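Clindico Players' Corner > Help with Games > Life and Management Sims

Stuck on the second winter in Hullwood, shop always goes under

Posted by Jirayu Tanasarn

Hello all, I hope this is the right place, I've been reading this board for ages but never posted. I picked up Hullwood in May after a friend went on and on about it (the little harbour village game where you inherit the general shop) and I've been completely taken with it ever since. The first year was lovely. I fished a bit, did up the counter, got friendly with the ferryman and finished autumn with more money than I knew what to do with.

Then the second winter comes and everything falls apart! The ferry stops, the wholesaler puts his prices up, and by the middle of the season I can't pay the harbour fee. I've now reloaded three times. On my best go I went into winter with 771 coins and it still wasn't enough. I'm playing on the normal setting, no mods, and I'd rather not drop down to easy if I can help it. Am I meant to be stocking up beforehand, and if so, on what? And does the shelf layout really matter or is that just for looks?
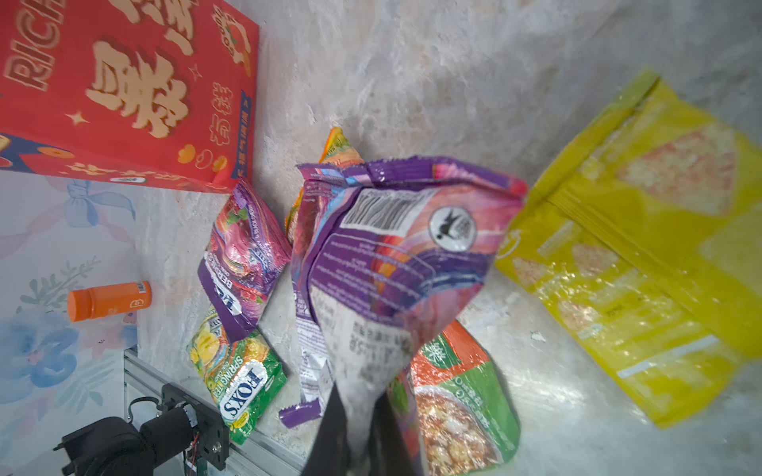

The other thing I can't get my head round is the snacks shelf. Mine is always full and yet the villagers walk straight past it to the bread. I put the dearest items at the front thinking they'd catch the eye, the way a big purple bag with a round bird logo on it would catch mine in a real shop, but it seems to make no difference whatsoever. Is there a hidden appeal score somewhere that I've missed? Sorry this has got so long, and thank you in advance to anybody kind enough to read it all.

2 replies

Wotirham

Welcome, Jirayu, and please don't apologise, half of us write far more than that! I lost my shop in the second winter too, and I remember being quite cross about it, so you have all my sympathy.

The harbour fee is worked out from the size of your shop on the last day of autumn, and the game only mentions it once, in a letter that's very easy to click past. If you've built the back room extension before then, you pay the bigger fee all winter long. So leave the extension until spring. I know it's tempting when you've got the coins sitting there, but it makes a huge difference.

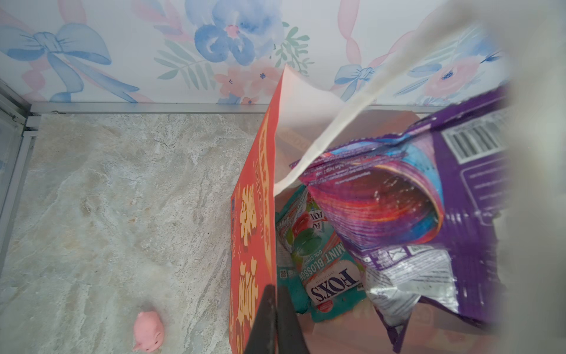 As for stock, buy your lamp oil, flour and dried fish before the last ferry, and don't bother with anything fresh. Flour especially, because you can sell it as it is or bake with it on the slow days, and the baker's wife will take as much as you can give her once the snow comes. I aim for 66 sacks, which fills the cellar nicely if you've cleared the old crates out. If you haven't cleared them yet, do the ferryman's errand with the lantern and he'll come and shift them for you (he takes his time about it, so start early in the season).

There is an appeal score, yes, but you won't see it until you've read the ledger in the chapel attic. After that you get a little number when you hover over a shelf. Price pushes it down in winter, which explains your trouble. Put cheap things at the front until the thaw and move the dear ones back out for the spring fair.

One more small thing, and then I'll stop, I promise. Talk to the wholesaler every morning before he opens up. He's grumpy, but after 15 chats he knocks a bit off your order, and the chats you've already had in the first year all go towards it.

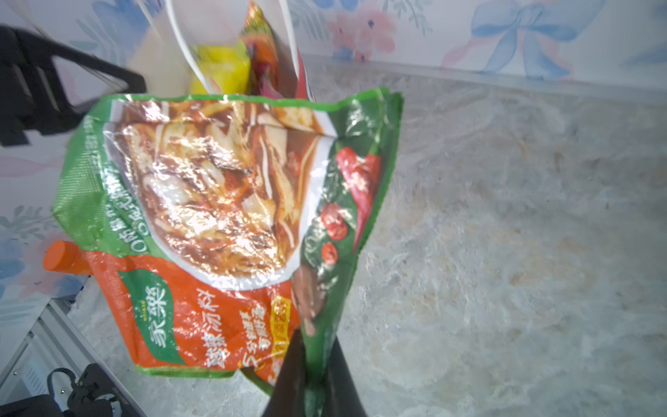

Oh, and keep one save from late summer. I keep mine in a separate slot so I can't write over it by mistake, which I have done more than once, usually with a cup of tea in the other hand.

Jitpraphai

just sell the boat, you can buy it back in spring. i think it's the same price but i was on the old version so check first. never bothered with shelves and i did fine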